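Golf's problem with the 14-club bag

The rule says a player may carry 14 clubs. It does not say a player has to, but you would never guess that from standing on the first tee at Prelton on a busy morning. Every bag is full. Most are full of clubs the owner hits a few times a season, and badly.

I played the back half of last year with a short set. Driver, hybrid, four irons, two wedges and a putter. I did it because my shoulder was sore and I wanted a lighter bag to carry. My scores stayed where they were, and the rounds got faster. I stopped standing over the ball wondering whether I had a hard 7 or a soft 6, because I no longer owned a 6.

Club makers have little interest in telling you this. They sell sets, and a set with a gap in it looks unfinished in a shop. Triltano's current line has irons spaced 3 degrees apart in the short end and 4 in the long end. That spacing makes sense for a player who strikes the middle of the face every time. For a mid-handicapper, the difference between a good hit and a poor one with the same club is bigger than the difference between two neighboring clubs.

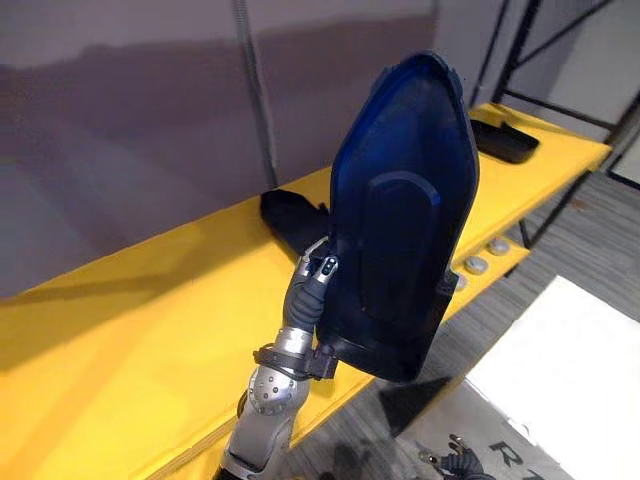 A blue molded shell, inner side showing.

Then there is the money. A full bag of new clubs runs well past $1,000 before you have bought a ball, a glove or a round. New players look at that number and decide golf is not for them, or they buy a boxed set with four clubs they will never learn to use. A beginner would do better with a used 5-iron, a 9-iron, a sand wedge and a putter, and the rest of the money spent on lessons and range time.

I have heard the case on the other side. Good players do need the full set. If you can hit a 4-iron and a 5-iron to two different distances on demand, carry both. Long par 3s into the wind are a real test, and I missed my long irons on the sixteenth at Penry more than once.

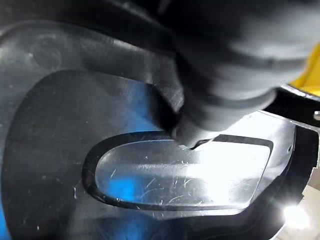

One reader wrote in after my October column to say that the short set only works on short courses, and that at Nekell, where the carries are long and the greens sit up on shelves, leaving clubs at home is giving away shots before you start.

Fair enough, up to a point. Nekell is a hard course, and I would add a fairway wood there. But I have watched plenty of full bags come up short on those same greens. The usual cause is a player picking the club that gets there with a perfect swing, and a bigger choice of clubs does nothing for that.

What I would like to see is shops selling half sets for adults as a normal product, with decent heads and proper shafts — not the toy-grade stuff in the corner by the umbrellas. Let people add a club when they find they need one.

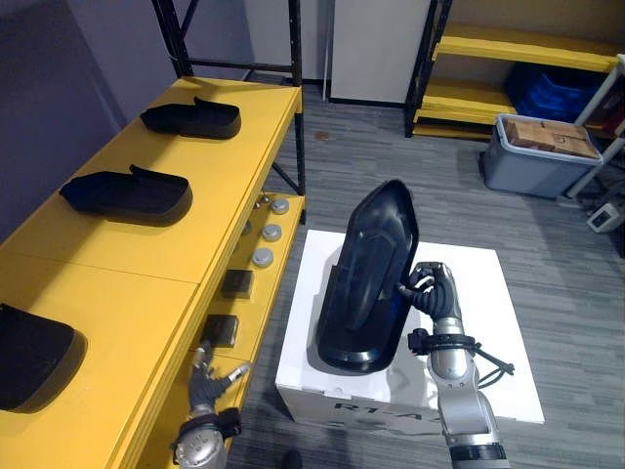 Black molded pieces spaced out on a yellow tabletop.

Clubs could help too. One short-set event a season would cost nothing to run, and I suspect the results sheet would look a lot like any other week's. I have asked at Prelton whether we can try it in the spring and am waiting to hear back.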